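A day at the MacRitchie mill open day

I have been meaning to get to one of these for years, and this time I finally managed it. The MacRitchie oatmeal mill opens its doors to the public once a year, and on October 25, 2025 I was standing in the yard at ten to ten with a flask, a notebook and a very silly grin. I love porridge. I love old machinery. Put the two together and I am not much use for anything else that day.

The mill sits at the bottom of a steep lane, with the lade running along the back wall (mind the moss on the steps). You hear it before you see it, a sort of steady grumble that comes up through your boots. Our guide was Eilidh Lennox, and she had the lovely habit of stopping in the middle of a sentence to listen to the stones. Twice she went off to adjust something and came back to finish the sentence exactly where she'd left it.

We started at the kiln, and I could have stayed there all morning. The oats are spread out over a perforated iron floor and turned by hand with big flat shovels while the heat comes up from below. It takes 45 minutes before the smell changes, Eilidh told us, and then you have to be quick. The smell! Toast and hay and a bit of warm biscuit. It got into my scarf and it is still there as I type this. They let the children have a go with the shovels, and after a polite pause they let the grown-ups have a go as well. It is much harder than it looks and I threw a fair bit of mine over my own feet.

Up the ladder next to the shelling stones, which crack the husk off without crushing the grain inside. The gap between them is tiny, and it has to be reset if the weather turns damp. There was a tray of husks at each setting so you could rub them between your fingers and feel the difference — too close and you get dust, too wide and half the oats come through still in their coats. I'd read about this in books and never really understood it until I had the stuff in my hand. The husks go back to feed the kiln fire, so very little leaves the building except meal.

And then the grinding itself. The mill makes three cuts, a pinhead, a medium and a fine, and you could taste all of them. Raw meal straight off the stones is sweet and almost nutty, and slightly warm. I had no idea. I've been buying oats for decades and I don't think I'd ever had any that were less than a few months old.

After the machinery came the part I'd been looking forward to most, the porridge session with Catherine Cowie. She is a firm believer in soaking the pinhead meal overnight in cold water, with the salt going in late, and she wants it stirred slowly and in one direction. I asked whether the direction really matters and got a long look. She had a good tip for the pan, too: fill it with cold water the moment it's empty and leave it alone until you've finished your tea. Hot water sets the starch like glue.

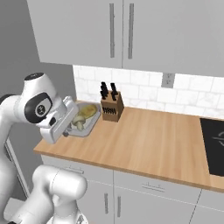

Her proportions, for anyone who wants them, are one cup of pinhead to three and a half of water, and a scant half teaspoon of salt. Soak it for the night, bring it up gently, and then give it a good half hour on the lowest heat you have. She serves it in a cold bowl with a separate little cup of cream, and you dip each hot spoonful in the cream on the way to your mouth. I'd heard of people doing this and assumed it was a bit of an affectation. I was wrong, it's wonderful, and I've done it every morning this week.

We had oatcakes as well, made with the medium meal, a spoonful of dripping and just enough hot water to bring it together. You have to roll them fast before the dough cools and cracks. Mine cracked. They still tasted good with the crowdie that was going round, and somebody had brought a jar of rowan jelly which was sharp enough to make your ears move.

The afternoon was given over to a talk on the mill's history by Arvid Tveit, and it was far better than the title (something about tenancy and water rights) had led me to expect. The best bit was the old account book. In one good year the mill ground 2,877 bolls, all of it brought down that same steep lane by cart, and you could see in the margins who had paid in cash and who had paid in eggs. He passed round copies of a page and we all tried to read the handwriting, with a great deal of laughing over a word that was either "barley" or "Bailey".

I came home with more meal than I could comfortably carry. On the keeping of it: fresh stoneground meal still has all its oil, so it goes stale far sooner than the stuff in packets. A tin in a cool cupboard will do for a few weeks, and the freezer for anything longer. If you're in a hurry in the morning, the fine meal will make a decent bowl in the microwave, in a deep dish and on a low setting, with a stir every minute.

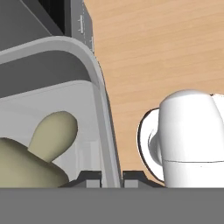 Tülin Çınar wrote in to say that she toasts the fine meal in a dry pan first, just until it smells of nuts, and that it makes all the difference to a quick bowl. She also keeps hers in the freezer the whole year and has never had a bag go bitter.

I tried the toasting this morning and she's quite right, so thank you, Tülin! I'll be doing that from now on.

A few practical things if you fancy going next year. Parking is in the field at the top, and the walk down is slippery after rain. Entry was free, with a box for the roof fund by the door. Wear something you don't mind getting floury, and take cash for the meal, as the card reader gets no signal down there. The porridge session fills up first, so put your name down as soon as you arrive. The next baking day is in August, when they fire up the old girdle in the yard, and my name is already on the list.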